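Seasonal Hiring at the Lovinitz Tasting Room

Lovinitz will begin hiring for its second tasting room in April. The new site, on the Nogueira side of the river, covers 1,619 square feet and will serve cider, two house wines and a short menu of cold plates.

We seek servers and one kitchen assistant with prior restaurant experience. Applicants must be available until 11 p.m. Last season the original room received around 4,000 guests, and evening shifts were the hardest to fill.

Schedules are issued through Vundex two weeks in advance. 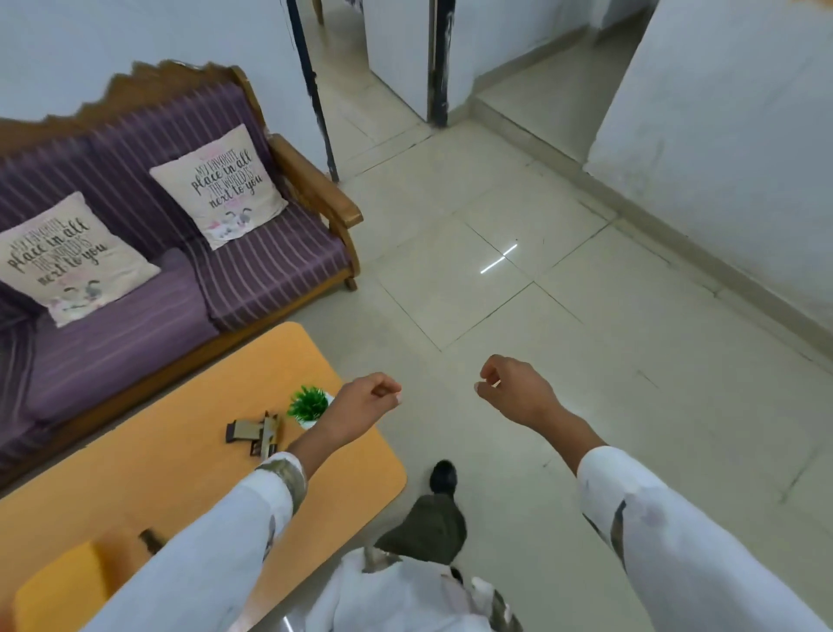
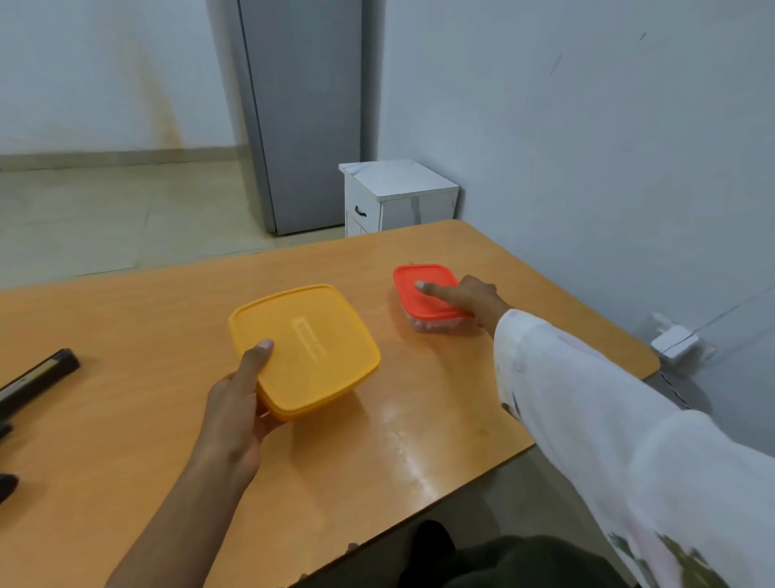

The kitchen assistant reports to the floor lead and prepares all cold plates before opening. Garnishes and cheeses are portioned each afternoon and dated. Lidded plastic containers like the yellow one and the smaller one with the red-orange lid are suitable for this work. Applications may be left at the bar during opening hours.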